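Pressed glass butter dish with "Besow" label, is 135 too much?

Glass and China Collectors Board > Buying, Selling and Values

teacup_marg
Posted March 24, 2024

Went to an estate clearance last weekend and there's a covered butter dish I keep thinking about. Pale amber, starburst base, lid has a faceted knob. Part of a foil label on the underside reads Besow. The dealer wants $135 and says it's crystal. One flea bite on the inside of the lid rim, otherwise clean. He'll hold it until Friday. Is that a fair price?

jokstead_fan
It's pressed glass. Run your thumb along the starburst and if the edges feel rounded, it came out of a mould. Cut crystal has a sharp edge to it. I paid $100 for mine in November with no chips at all, and I thought that was plenty.

teacup_marg
Edges are soft, yes. There's also a seam up two sides of the lid. I'd taken it for a scratch.

Dalia Ait Brahim
A seam settles it. I wouldn't worry too much about the word crystal though, as dealers use it for anything clear and heavy. The colour matters more. Amber Besow is harder to find than the clear, and the label adds a bit if more than half of it is left.
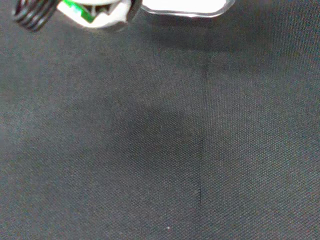 I've sold 11 of these over the years, mostly clear. Amber with a good label would bring $135 from the right buyer, but a flea bite takes it down. I'd offer 100 and be prepared to go a little higher.

oldshelf
Disagree on the label. Foil labels get moved from one piece to another all the time. I have a Jokstead sugar bowl that came to me with a Teixeira sticker on it, and the two look nothing alike. Check for a mould number on the base before you pay extra for a bit of foil.

Dalia Ait Brahim
Moved labels usually show it — the corners lift and there's grime trapped under the edge. But fair enough, check for the number. The butter dish should be 636, very small, near the centre of the star.

jokstead_fan
Mine has no number and I'm confident it's right. Not every run was marked.

oldshelf
Or yours is a copy.

jokstead_fan
It came from my aunt's house with the matching creamer, so no.

wallotex_wendy
Whatever you pay, don't put it in the dishwasher. I clouded a lovely Wallotex jam pot that way and it never came back. Lukewarm water, a drop of soap, and keep the label dry.

teacup_marg
Thanks all. I phoned and he checked the base for me. It says 636. He won't take 100 but he'll do 115 if I pick it up myself. I'm going Thursday after work.

oldshelf
Fine, I'd buy it at that. Take a loupe and look at the knob, they chip underneath.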